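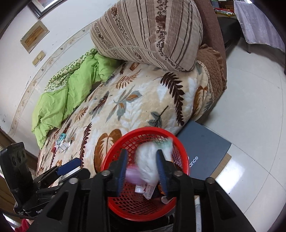 I run Uklow, a tiny home-organizing outfit, and I need 2 part-time helpers starting in March. We go into people's bedrooms and bathrooms and help them sort the stuff that piles up — old packets, half-used creams, instructions for things they gave away years ago. I love this work, I really do!

What you'd be doing
Sorting, bagging, labeling, and a lot of listening. Shifts start at 11 and run 3 hours, mostly out in Mikkelsen, and I drive. Small things get spread out on the bed first, boxes and papers and all.

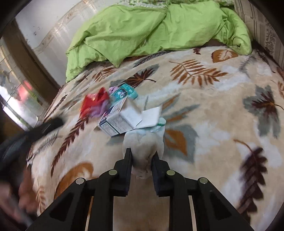 Who I'm hoping for
Somebody patient who can keep a client's business private. No experience needed (I came from a bakery). I'll train you on two paid visits, and if you hate it, no hard feelings.

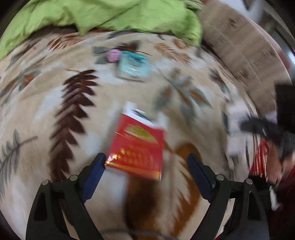
One of my current helpers, when I asked what to put in this ad, told me to say that the stairs are the hard part and the clients are lovely. To apply, drop a note at the Hemimau shop counter with your phone number and the mornings you're free.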